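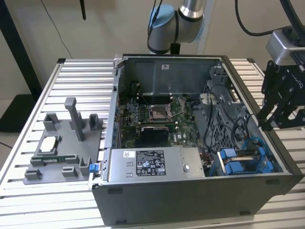
Figure 1. The disassembly cell: tower on its side with the panel off, parts fixture to the left, one arm above the case and a gripper at the drive side.

Robot Learning for Repair Tasks
Handout 8: Learning contact-rich steps from few demonstrations
Updated 7/22/24

Reading for this unit: the Fleven method notes, sections on force input and resets. Skip the appendix on simulation.

Background

Taking a desktop computer apart is a hard test for a learned policy. The parts are small, many are the same color as what is behind them, and cables get in the way of the camera. Most of the steps also end in contact, where a position error of a millimeter or two decides the outcome.

The Fleven method splits a long job into short skills and trains each one separately. A skill starts from a known pose and ends when a simple check passes. For the CPU, the skills are: approach the pocket on the fixture, grasp, move over the socket, lower, release. The socket frame is already open when the first skill starts, so opening it is not part of the task.

Why a fixture

The printed plate holds loose parts at fixed places beside the case. In Figure 1 the CPU lies in a rectangular pocket and a small circuit board stands by in a slot beneath it. Known start positions cut down what the policy has to learn. They also make resets quick – the part goes back in its pocket and the next trial can begin. The cost is that the policy may fail when a part is turned or shifted, and we come back to this in problem 2.

Data and training

Each skill was trained on 200 demonstrations. Inputs are camera images, joint positions and wrist force. The Enholm baseline uses the same data without the force input. Both were tested over 1,000 trials, spread evenly across the skills.

Result

The two policies did about as well on free-space motion. The gap showed up in lowering and release, where the baseline often kept pushing after the part had caught on an edge. With force input the arm backed off and tried again. Cable contact was still the main cause of failure for both.

Problems

1. Write a stop check for the lowering skill that uses force only. What would fool it?
2. The pocket is moved 14 mm to the left. Which skills need new data, and which do not?
3. Explain why a high score on each skill does not promise a high score on the full job.

Bring written answers to the Preststead lab session.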